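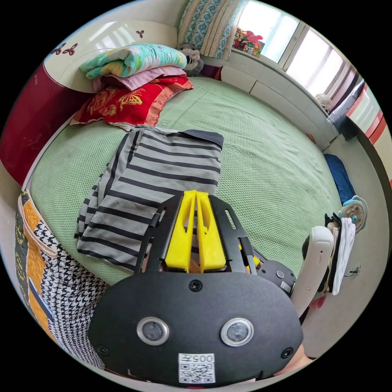 Shirts were my idea, so I only had myself to blame. At the first meeting of the Dirkcombe robot club I'd put my hand up and said we should teach the arm to fold laundry, and everyone laughed, and then everyone voted for it (the other suggestion was stacking cups, which the school over at Butt had already done).

I should explain how it was shared out. The arm lived at college, bolted to its bench, and was called Odereo, after a typing mistake on the entry form that we all got fond of. The rest of us took turns bringing the hand grippers home. You squeeze, the fingers close, the lenses watch, and later the arm has a go at copying you. We needed 420 good folds before the Lillavex Cup and I had signed up for 60 of them, in a loud, confident voice.

By fold 13 my wrist hurt and I hated the striped shirt.

It's a lovely shirt, really, grey with black stripes, gone soft all over. But stripes tell on you! If a sleeve goes over even slightly wonky, the lines don't meet, and you can see it from the door. I'd pinch the cuff with the yellow fingers, carry it across ever so slowly, let go, and the whole thing would slump sideways like a cat that doesn't want picking up. So out it got shaken and back down on the green sheet it went.

My gran came in during fold 22 with tea and stood there watching for a good while.

"You're going in at the edge," she said.

"That's where the edge is, Gran."

"Go in a bit further. Get hold of some shirt."

I told her it was a matter of grip angle, and she said she was sure it was, and put the tea on the cabinet. I waited until I could hear her on the stairs before I tried it. In a bit further, squeeze, lift, over. The stripes met. I did it again with the other sleeve and they met there too, and I may have said something quite rude out loud, in a happy way.

I did the rest in two evenings. I even started to enjoy it, the little click in the handle, the shirt going over with a sort of sigh. My last few were so good that I left one on the bed and slept round it.

On the Monday we loaded everybody's folds and stood in a half circle while Odereo thought about it. The arm came down over a club T-shirt (plain blue, the cowards). It stopped just above the sleeve. I could see it heading for the edge, I'd have bet my bus fare on it, and then it slid along a bit further in and got hold of some shirt.

"Whose folds are those?" somebody asked.

I was going to say mine. I had my mouth open and everything.

"My gran's," I said, and the sleeve went over.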